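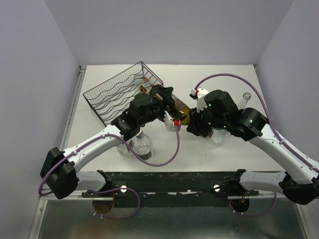 Finudville Home Wine and Cider Club: Members' Blogs

Letting it breathe

I have been told to let a bottle breathe for as long as I have been old enough to open one. My father pulled the cork before he started peeling potatoes and left the bottle standing on the counter with great ceremony. Restaurants do it. People at the club do it with wine they made in a basement out of a bucket of juice. I did it too, for years, and I would have told you it made a difference.

I no longer think I would have known.

What set me off was a gadget. In January one of our members brought in a Lumavari, a battery-powered spout that you push into the neck of the bottle. It hums and pulls air through the wine on the way to the glass. It costs $200. The leaflet says it gives you the effect of hours in a decanter in the time it takes to pour, and it has a little chart with a curve going up. The side of the chart isn't labeled. I asked what was going up and was told "openness."

We all had a glass poured straight from the bottle and a glass through the spout, and everybody agreed the second was rounder. I agreed as well. I remember saying "oh yes," out loud, with my eyebrows up. Then on the drive home it bothered me, the way it bothers you when you've laughed at a joke you didn't get.

Look at what we did. We had the plain one first, on a mouth that had just had crackers and a very salty cheese. We had the Lumavari one second. We knew which was which. The owner of a two-hundred-dollar spout was standing there watching our faces. I don't see how the thing could have lost.

So let's start with the open bottle on the counter, which is the part I'm surest about. The surface of the wine in a full bottle, up in the neck, is about as big as a quarter. That's all the air gets to touch. You could leave it there through the potatoes and the roast and most of the dishes, and what is happening at that little circle is close to nothing as far as the wine at the bottom is concerned. If you want air in your wine, pour it. The trip from the bottle to the glass, with the splashing, does more than the whole afternoon of standing there looking important. I don't think this is even controversial among people who make the stuff for a living, and yet half the people I know still pull the cork early, and it still says "open one hour before serving" on back labels.

Decanters I have more patience for. There is a plain mechanical reason to own one, and it's sediment. If a wine has thrown a layer of grit, you pour it off slowly with a light behind the neck and stop when the muck arrives. My own blackberry from a couple of seasons back needs it badly. Nothing to believe in there. You can see the sludge you left behind.

I'll also give them stink. Some bottles smell like a struck match or a wet basement drain when you first open them, and a good hard splash knocks some of that off. I have had this happen with my own cider, where the smell was strong enough that my wife asked about the septic tank from the next room. Poured back and forth between two pitchers it got a lot better. Whether it was the splashing or just us getting used to it, I can't swear. Noses give up on a smell pretty fast, and I didn't think to send her outside and call her back in.

That's my trouble with the whole subject. Every time you think you've caught the air doing something, there's something else in the room that could have done it. The wine warms up while you wait, and a red from a cold cellar is going to taste softer when it gets closer to room temperature no matter how much air it's had. You've had a glass by then and you're in a better mood. Dinner has arrived. The second glass goes down with a piece of steak and the first one went down with nothing. People say "it really opened up over the evening," and I believe them that the evening got better.

I tried it at home, as fairly as I could manage with a kitchen and a patient spouse. I used a red from Cadik, the store out past the lumber yard, nothing fancy, a label I've bought plenty of times and know pretty well. Half of it went into a glass pitcher and sat on the counter all afternoon. The other half went into a small jar filled to the top with the lid screwed down, sitting right next to it so they'd be the same temperature. Then my wife poured them where I couldn't see, three glasses, two of one and one of the other, and I had to pick out the odd one. If you haven't tried this way of doing it, I recommend it, and I warn you it's humbling. You can't hide behind adjectives. Either you find the odd glass or you don't.

I got it wrong the first time and right the second, and then I got it wrong again while feeling completely certain. I had a whole speech ready about the fruit. We switched and she did no better, and she has a much better nose than I do. She's the one who can tell when the milk has a day left in it.

Now, I know what's coming in the comments. It was the wrong wine. It's always the wrong wine. Too young, too old, too cheap, too light, already soft so there was nothing to open up. Maybe so! I used one ordinary red and two ordinary people and I wouldn't hang anybody on it. But I notice that nobody at the meeting asked what kind of wine we were putting through the Lumavari before they said it was rounder. The fussiness about conditions only shows up when the result goes the other way.

I also know that there are people with real palates who can do what I can't. Fine. I'm perfectly willing to believe that a trained taster with a big, tough young red can tell the pitcher from the jar. What I'd like to know is why that should matter to me, or to the fellow at the next table at Iglesias, where they decant the house red at your elbow with a folded napkin over one arm. I like Iglesias. The lamb is terrific and they let you bring your own bottle early in the week. But that house red comes out of a box. I've seen the box, it's on the shelf by the restrooms. They are pouring wine out of a box into a decanter to let it breathe, and people sit back and let it breathe, and nod.

Maybe that's the real use of it. It slows everybody down. You sit there with the thing in front of you and wait, and when you finally get the glass you pay attention to it, which most of us don't do with a Tuesday-type wine in front of the television. I don't have any quarrel with that. A nice pitcher on the table looks good and costs a few dollars at a yard sale. What I object to is the chart with no label on the side.

And there is a downside that the breathing crowd skips over. Those of us who make our own spend the whole year fighting air. We top up the jugs, we fuss with airlocks, we siphon from the bottom so nothing splashes, and if somebody leaves too much headspace in a carboy we talk about it like there's been a death. My cider goes into 650 ml bottles, and I fill them as high as I dare. Then we open one and run a pump through it. I understand there's a difference between months and minutes. Still, an older fruit wine, a peach or an elderflower, doesn't have much smell to spare, and I've had one go flat and dull in a pitcher over the course of a meal. At least I think I did. I didn't test that one either, so go ahead and throw it out with the rest.

My current practice, for anyone who wants it: I open the bottle when I want some. I pour a bit and smell it. If it stinks, I slosh it around in a pitcher. If it's cold and I want it warmer, I put my hands around the glass. If there's grit, I decant. Otherwise I drink it.

I did ask to borrow the Lumavari for a proper run with covered glasses, and I was told the battery was dead. The offer stands. I'll supply the wine and wash up after, and if it comes through I'll say so on this page, in the same size type. I'd want somebody else to do the pouring, somebody who doesn't own one, and I'd want the cheese put away until we're done.

Also, whoever took home my long siphon hose after the last bottling, I need it back before the plum is ready to rack. It has blue tape on one end.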